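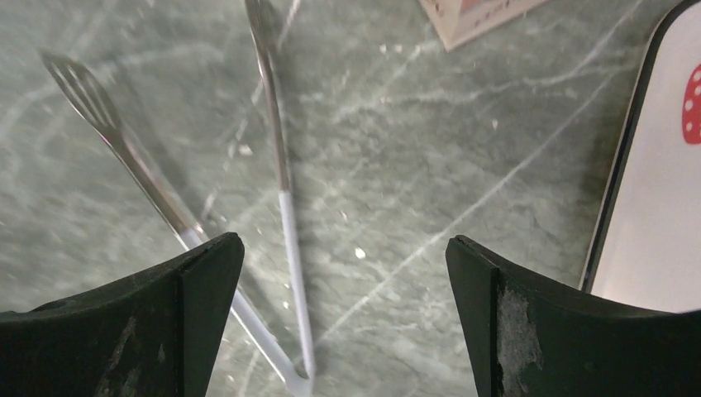

Irkholm Roll Call Kit - floor vote tracking for statehouse groups

Built for people who follow bills for a living or just for the fight. One box. Tally sheets, district cards, call script pads, hearing sign-up slips. No app, no login, works in the gallery where they make you turn the phone off.

Now shipping the March version. Amendment sheets are wider after a lot of complaints (fair ones).

What's in it
200 district cards, blank, one per member
30 tally sheets, yes / no / absent / not voting
6 call script pads
13 tab dividers, preprinted by committee type
Carry case with shoulder strap

Cards are heavy stock. Take pencil or ballpoint fine. Gel pen smears for a minute so give it a minute. Front has name, district, party, office phone. Back is yours - how they voted last time, who they owe, whatever. 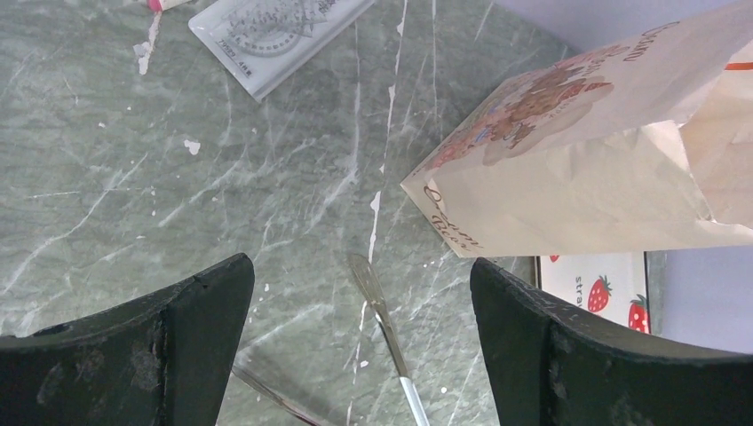 Protractor in clear packaging, marble-patterned tabletop.

Tally sheets
One sheet per vote, not per bill. A bill with four amendments is five sheets, plan for it. Columns run alphabetical by default, there's a by-district version if you order it that way. Tick the box at checkout, we can't swap them after they ship. Space at the bottom for motion to table, motion to reconsider, and the time the board closed.

If your chamber does voice votes, get the extra notes pad instead. The tally sheet wont help you much when the chair just says the ayes have it and moves on.

Case
Black, zips on three sides, fits under a gallery seat. Holds the full set plus a legal pad. The dividers stand up on their own when it's open flat, handy in a crowded hallway. Replacement straps sold seperately.

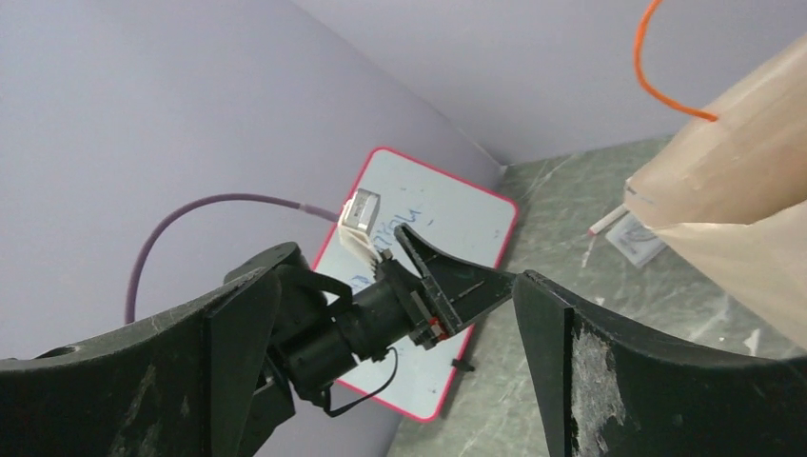
For the war room wall we sell the Turnitmont strips, magnetic, one name each, sold by chamber size. Move them across as votes firm up. Steel-backed boards only, they won't hold on the cheap ones. Clear off the board first: with a thin black cable looping down over the whiteboard like that, there's no straight run for a row of strips. Strips come in white, yellow and red. Dry erase works on all three.

Notes from buyers
"Used it for the whole budget fight. Caught two members who told us yes and voted no." - Ximeng Zheng
"Dividers are good. Would like more cards, our house is huge." - Peiyu Long
(Card refills are listed under Climow Refills, same stock.)

Ordering
In before noon Friday goes out the same day. Groups ordering for more than one chamber, email first and we'll pack by chamber so you're not sorting at the kitchen table. Purchase orders OK. Returns if the shrink wrap's still on.

Goes with: Climow Refills, Turnitmont strips, Xia clip-on badge holders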